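Sep 12, 2020

Got to 143 good demonstrations on the Prandel task before lunch, then lost an hour to the wrist cable. It had worked loose at the connector again and the gripper position was reading a constant. I went back through the morning's log and threw out the ones with a flat gripper trace. Reseated the plug, taped it, left more slack.

Da-eun Geum drove in the afternoon and I labeled. She is slower than I am on the approach and cleaner on the close. Her runs have almost no corrections in the last stretch before contact, where mine wobble. Killian Perrin thinks the wobble is useful because the policy sees how to recover. I think it mostly sees how to wobble. We agreed to tag runs by operator and train 2 versions, one mixed and one on hers alone. Target is 318 for the mixed set. Hers will stop at 100, so the comparison won't be even, but Guillot wants something to look at and I would like a result before I argue any further.

Leader arm friction is still uneven at the elbow. Going down it sticks, then lets go, and the follower copies it faithfully. Tried lowering the gain. Less jerk, more lag. Put it back where it was in April and wrote the value on the housing in marker.

Also moved the pause rule. The operator now holds still over the object before lowering, long enough that the segmenter can find the boundary without me. It makes every episode longer. It also saves me scrubbing through video at night, so it stays.
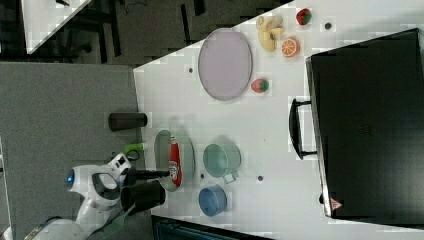 The pause is harder to do well than I expected. If the fingers are off to one side when you stop, you end up fixing the offset on the way down, and the correction lands in the wrong segment. The ketchup bottle on the oval plate is a fair case: it lies on its side, so the fingers have to be turned to suit it before the hold, with no late twist. I told Da-eun to do all rotation up high and she has started to. Tomorrow: same layout, bottle turned the other way, and check the tape on the plug before the first run. Ask Killian whether the Dullmont files use the old joint order.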